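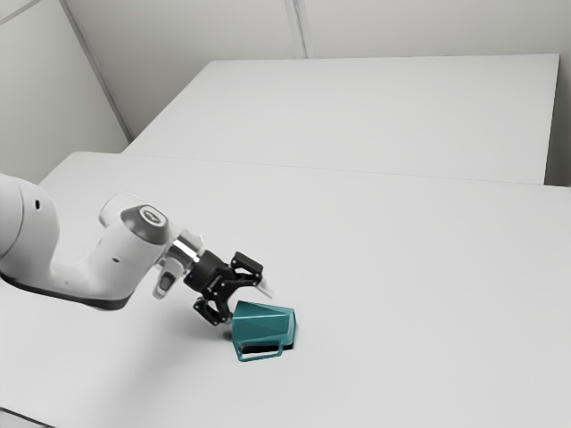

A teal mug, tipped.

Right, the 1000 uses thing. I've now seen it on a poster in the Okdale library café, in a leaflet through the door and in a reply to me last night from someone very sure of themselves. "You have to use a mug 1000 times before it's greener than paper cups." Do you? Says who? Thread.

I'll start with where I stand so you can discount it. I drink tea out of ordinary mugs, at home and at work. I own one of those bamboo-looking travel cups and I hate it. I don't work in cups.

The leaflet is from Merero, the borrow-a-cup scheme that started up in town in October. You pay a £2 deposit, take your coffee away in their cup and drop it at any café that's signed up. Fine idea on paper. My quarrel is with the leaflet.

The leaflet says a pottery mug "needs 1000 uses to break even" and a Merero cup needs 23. Both figures in big green type. Under that in tiny grey type: "Source: Nusenis."

So I looked up Nusenis. They're a consultancy. Their site has a page titled Cups: The Full Picture and the full picture is a summary with a form to fill in if you want the rest. I filled in the form. I got a newsletter.

I filled in the form again with my work address and got a PDF. Credit where due, it came the same day. It's mostly photos of leaves, and there's one table.

The table has the 1000 in it. It also has a footnote saying the mug is assumed to be washed by hand, under a running hot tap, after every single drink. A running tap! For one mug!

I don't know anyone who washes a mug like that. At ours it gets a rinse and a second cup of tea, and then it goes in the dishwasher with everything else at night. At work it gets considerably less than that and I'm not taking questions.

And the Merero cup? Assumed to go through a full commercial dishwasher, packed to the edges, every time. So one cup gets the best wash going and the other gets the worst, and then they're compared. You could make a bath look bad next to a swimming pool if you got to pick how often each one was filled.

There's also nothing in the table about fetching the cups. Someone drives round Okdale collecting them from the cafés. I've seen the van. The van isn't in the table, or if it is it's inside a row called "other", which is very small for a row with a van in it.

To be fair to the number, I can see how you get a big one. A mug is heavy, it's fired in a kiln, kilns are hot. A paper cup is next to nothing. Of course it takes a while to catch up. I'd believe a large figure. I just won't believe that figure, from that table.

Also, catch up with WHAT. Break-even on carbon? Water? Litter? The leaflet says "greener". The PDF says "overall impact score" and doesn't show how the score is made. I've read that page several times and I still couldn't tell you what's being added to what.

Someone's bound to say "but you're nitpicking, they're trying to do a good thing". Maybe so! I'd still like the good thing to come with sums I can follow. If the scheme's good it'll survive a bit of arithmetic.

Here's what bugs me more than the sum itself. The mug is already in the cupboard. Most people reading that leaflet aren't choosing whether to have a mug made. It was made years ago. It came from an aunt or a charity shop or a building society. The kiln has been and gone whatever you drink out of tomorrow.

So the useful question for a normal person is about the next cup of tea, and for that one the old mug only has to beat a paper cup on washing. I'd put money on it winning unless you really do stand there with the tap on.

Then there's the 2418. "2418 cups saved so far!" is on the Merero poster. Saved from what? I asked at the till, nicely, and was told it's the number of times a cup has been borrowed.

Borrowed isn't saved. If I sit in with a Merero cup when I'd have had a china one, what did I save? If I borrow one and lose it on the bus, is that a saving? Going by how they count it, yes, same as any other.

I'd want to know how many come back. It's the only number that matters for a borrowing scheme and it's not on the poster, the leaflet or the website. I've emailed to ask.

Quick word on Wieser because people keep tagging them at me. They make the cups, and their page says "lasts for years". It doesn't say how many years, or what happens to one after. "Fully recyclable" is there too. Recyclable where? I've checked our council's list and that sort of plastic isn't on it.

What would change my mind: the return rate, the van put in properly, both cups washed the same way, and a plain statement of what "greener" means. That would fit on a leaflet if they lost one of the leaves.

Adding this because of the replies. No, I'm not saying paper cups are fine. I think they're a nuisance and the bin by the bus station proves it every morning. You can dislike paper cups and also dislike a dodgy sum.

And yes, I know a mug can get broken. Drop it in its first week and it never pays anything back. Fair point, and more sensible than anything in the PDF, which has no row for breakages that I can find. For either cup.

Reply from Merero just in: "Thanks for your interest! We're on a journey and will be sharing more data soon." I've asked which data and when. Will add it here if I get an answer. Kettle's on.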